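13 de agosto de 2020

Hoy me duelen las muñecas, los hombros y hasta un músculo del cuello que no sabía que tenía, pero estoy contentísima, así que escribo antes de caerme dormida. ¡Por fin hemos empezado con el baño! Llevábamos desde marzo hablando del baño como quien habla de las vacaciones – que si el baño sería más fácil que la cocina, que si el baño no tiene cajones – y resulta que tiene sus propias maldades.

El proyecto se sigue llamando Nimumik. Perdí la votación, yo quería Tjoa, pero ya me he acostumbrado y hasta lo he escrito con rotulador en la tapa del cuaderno. Kidus repartió los turnos en el desayuno y me tocó con Anisa toda la mañana. Larasati se quedó con el portátil y Amirul con los cables, que es lo suyo, porque los demás los enrollamos mal y luego se pasa la tarde desenredando y suspirando muy fuerte para que lo oigamos.

La tarea del día era el lavabo: acercarse a un objeto, cerrar los dedos, levantarlo un poquito y devolverlo a su sitio. Dicho así parece una tontería. Pues no lo es. Con la pinza en la mano se te olvida todo lo que sabes hacer desde los dos años, te sobra brazo por todas partes y el codo acaba siempre donde no debe.
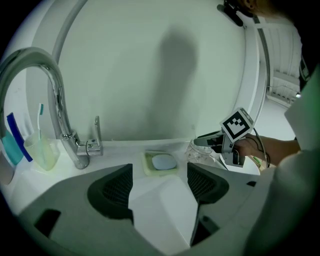 Total, que la primera hora la gastamos en discutir la velocidad. Anisa va despacísimo, como si el jabón fuera a despertarse, y yo voy a tirones. La profesora Kaushik nos ha repetido mil veces que el modelo aprende también nuestras manías, y que si uno duda delante de cada cosa, el robot dudará delante de cada cosa. A mí eso me quita el sueño, la verdad. Me imagino un brazo robótico con mis nervios, arrancando y frenando, y me da una mezcla de risa y vergüenza.

Al final acordamos contar en voz baja: hasta cuatro para acercarse, dos para cerrar, cuatro para subir. Funcionó bastante bien hasta que Larasati se puso a contar también desde el portátil, con otro ritmo, y tuvimos que mandarla callar. Se ofendió un poco, pero se le pasó con las galletas.

Lo que más me costó fue el cristal. El jabón perdona, lo agarras de cualquier manera (bueno, casi), pero con el vidrio me entra un miedo horrible a apretar de más, y encima las almohadillas de los dedos no me dicen nada, yo no siento lo que sienten ellas. Anisa dice que mire los dedos y que me olvide de la mano. Lo probé y mejoré mucho, aunque después soltaba demasiado pronto. Lo apunto aquí para acordarme mañana: MIRAR LOS DEDOS, esperar, soltar.

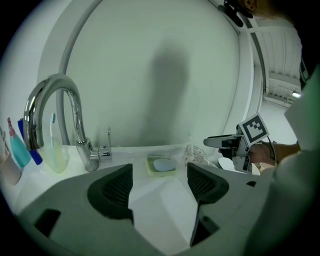 Anisa y yo en el lavabo, con el jabón en su jabonera verde y el cepillo de dientes en su vaso.

Después de comer llegó el drama de las repeticiones. Queremos llegar a 3000 antes de la muestra de Skonevska, y Kidus tiene una hoja enorme donde va tachando. Yo propuse dejar los cepillos de dientes para el final, son finitos y se tumban en cuanto los rozas, y Kidus dijo que justo por eso había que meterlos ya. Discutimos un buen rato. Él tiene razón, creo, pero no se lo voy a decir hasta mañana.

También está el asunto del equipo de Illeck, que según Amirul ya tiene su robot recogiendo mesas enteras. Amirul siempre trae esas noticias con cara de funeral. La profesora le contestó que una mesa recogida en un vídeo puede esconder muchas mesas tiradas por el suelo, y nos reímos, pero yo me quedé pensando. A mí me gustaría que el nuestro hiciera pocas cosas y bien. Que dejara la jabonera donde estaba, por ejemplo. Con eso ya me iría feliz a casa.

Ah, y Larasati entrenó una versión de prueba con lo de la semana pasada – solo para ver si los archivos estaban sanos – y la dejó corriendo mientras recogíamos. Tarda seis horas, así que no sabremos nada hasta que nos levantemos. He prometido no mirar el móvil de madrugada. Anisa ha prometido lo mismo y no la creo.

Para mañana: llevar la muñequera, comprar pilas, pedirle a Amirul que me enseñe a enrollar los cables como él quiere, y preguntarle a la profesora si podemos mover las cosas de sitio entre una tanda y otra. Y cenar algo que no sean galletas.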